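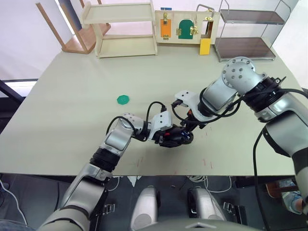 Activity boards: your questions answered

Last updated 2022-04-19

We get a lovely lot of letters and emails about door boards, latch boards, busy boards, whatever your family calls them, and the same things come up again and again. So we've put the answers in one place. Most were written by Lorraine Hinds, who builds the boards, with bits by Dilruba Munshi, who paints them and has two children who test them to destruction.

The basics

What is an activity board?

A panel of wood with things on it to open, shut, lift, slide and pull. That can be as simple as one bolt on an offcut or as grand as a whole street of little doors. Ours, the Kingi, is in the middle: a wooden board with an orange door on a latch, a green arched door with hinges and a hasp, and a handle to grab. We've been making them in Grakudwood for a good while now and we still fight over who gets to try the first latch on a new one.

Why real hardware? Couldn't it all be plastic?

It could, and there are some very good plastic ones about. But have you watched a small child with a proper latch? The concentration! The tongue comes out, everything goes quiet, and then there's the click. A real latch has weight and a bit of resistance to it, and it makes a noise that tells you it's home. And it's the same sort of thing they see grown-ups using on gates and sheds, which makes it about a hundred times more interesting.

What age is it for?

We like to start at 2, with someone sitting alongside. At that age they mostly swing the doors and bang the handle, and very happy they are too. Latches come next, and the hasp usually comes last because it wants two hands doing different jobs. Older children come back to it as a shop, a garage, a castle or a vet's. Dilruba's eldest is far too old for it on paper and used it all winter as a ticket office.

Is it only for children?

Not a bit. We've had letters from people who bought or built one for a grandparent who likes to keep their hands busy, and from people getting their grip back after an operation. We aren't therapists and can't tell you what will help anyone in particular, so do ask whoever is looking after them. But a good latch is a pleasure at any age.

Setting up

How big is the board, and where do people put it?

The Kingi is 700 mm wide. It's happiest along the back of a big table or on the floor against a wall, somewhere a child can get square on to it. Reaching sideways for a latch is surprisingly hard work, try it! If it's going on a table, push it to the far edge and leave plenty of clear top in front, so there's space for whatever gets posted through the doors.

Should I fix it to the wall?

If it's going on the floor or at child height, yes please. Children pull on doors and they pull on handles with their whole weight. Two brackets into something solid will do it. On a table with a grown-up there we're happy to use it freestanding, but put something grippy underneath and have a tug on it yourself first. Tug harder than you think you need to.

What else goes well with it?

Oh, lots! A little shelf unit is our favourite companion. Two tiers is plenty: people and animals on the top, their shopping or their dinner underneath. Pale, plain wood lets the coloured doors do the shouting. A low chair is handy if your table is high, and chunky flat shapes are brilliant, because they turn into plates, wheels, coins, stepping stones and parcels without anybody having to buy anything. We keep a tub of painted octagons in the workshop for visitors and they get more use than the dolls.

Doesn't a shelf full of bits take attention away from the doors?

It can do if the shelf is crammed. Put out a few things and swap them when they go stale. Dilruba sometimes clears the lot and leaves one single disc on the table, and it's amazing what one disc can be. One morning it was a frog, then the frog's dinner, and then a very small drum.

My table is covered in scuffs. Can I get them off?

Probably. Reddish and other coloured marks on a pale top are often paint or crayon rubbed off something, though it's hard to say without trying. Start with a damp cloth and a drop of washing-up liquid, going in circles. If that does nothing, a paste of bicarbonate of soda on a soft cloth is next, tested in a corner first. Leave the scouring pad in the sink. Lorraine leaves all her marks where they are and says a play table without any looks lonely, so feel free to do nothing whatsoever.

Doors, latches and handles

Which bit should I show my child first?

Don't show them any of it! Put it out with one door open and one shut and go and sit nearby. If they get stuck and cross, do it once, slowly, without talking. Talking and latches at the same time is a lot to take in. Then shut it again and let them have another go.

How do I make it easier?

Leave the hasp undone and let the green door swing freely for a week or two. You can also put a ribbon loop on the handle, short enough that it can't go round anything (we say no longer than your finger).

And harder?

Hide something behind a door. Then hide something behind both doors and give a clue. Or play it with eyes closed and find the latch by touch, a wonderful game that grown-ups are hopeless at. You can also play post office, where the letter has to go behind the orange door and come back with a stamp on it.

Can I put a padlock on the hasp?

You can, and children adore it. Choose a big chunky one with a big key, keep it for when you're there, and put the key away afterwards. Please learn from us and own a spare key. Dilruba once had a knitted rabbit locked in there over a whole bank holiday.

The latch has gone stiff. What should I do?

Look at the screws first. If one has worked loose, the plate tips a tiny bit and the latch starts to bind. Nip it up by hand with a screwdriver, never a drill. If it's still stiff, rub the moving part with a plain candle and work it back and forth a few times. We don't use spray oil on anything that small fingers will be all over.

The door is rubbing at the top.

Wood swells in damp weather, and an arched door has a lot of edge to catch. We get a little rush of these every November. Give it a few days in a dry room before you do anything drastic. If it still rubs, slide a sheet of paper round the gap to find the tight place, sand just there, wipe it down and touch up the paint. Go gently, you can't put wood back.

Will little fingers get trapped?

It's a door, so it can nip, and we'd be fibbing if we said otherwise. We leave a generous gap on the hinge side, and we don't use springs or magnets strong enough to snap a door shut. If you're building your own, the hinge side is the place to spend your time. Run your own finger up and down it before you call it finished.

Paint and colour

Why orange and green?

We tried very tasteful ones first, all oatmeal and dove grey. They looked gorgeous and the children walked straight past. Then Dilruba painted a door orange with what was left in a tin and there was a queue! Having the doors in different colours helps with talking about them as well. "What's behind the green one?" is a question even a very new talker can join in with.

What paint do you use?

A water-based one sold for toys, in thin coats, with a light sand between each. For touching up we use Flamenex, our own little pots mixed to match the doors. For a home-made board, look on the tin for wording that says it's suitable for children's toys, and let it cure for as long as the tin says. Dry to the touch is a long way from ready to be licked.

Can I repaint the doors?

Yes, do! Take the hardware off first. Everyone thinks they can paint round a hinge and everyone ends up with a crusty hinge. Put the screws in an egg box in the order they came out.

How do I clean the board?

Damp cloth, then dry cloth. Don't soak it or stand it in the bath (we've been asked more than once). For the hinges, an old dry toothbrush gets the crumbs out. There will be crumbs.

Making your own

Do you mind if I copy your board?

We'd be thrilled. Send us a photo! Over 2,000 people have had our free plan sheet so far and we love seeing what happens to it. One family made theirs as a row of beach huts, and another did a rocket with a letterbox in it.

What should I start with?

One door, one latch, one handle. Cut the door out of the panel with a fine blade, sand it until you're bored and then a bit more, and hang it before you paint so you can see how it swings. An arch looks difficult but it's only a plate drawn round with a pencil.

Where do I get hardware small enough?

Cabinet and box fittings are the ones to look for. Try every piece in your hand in the shop if you can, because some latches are so sharp on the back edge that no filing will save them. Check that the screws are shorter than your board is thick, too. Lorraine has a tin labelled "too long" that she can barely lift.

Visiting and getting in touch

Can we come and try one?

Please do. There's always a board out on the table at Clollness, our shared workshop in Grakudwood, and you're welcome to play for as long as you like. Drop us a line first so that the sanding is finished when you arrive.

Is it true the boards are numbered?

They are, on the back, in pencil. Number 747 has a spelling mistake underneath it. If you've got it, we'd love to know where it ended up.

I've lost a screw. Can you send me one?

Of course. Tell us which door it's from and pop your address in the message. We'll send a couple, as the first one generally goes under the fridge.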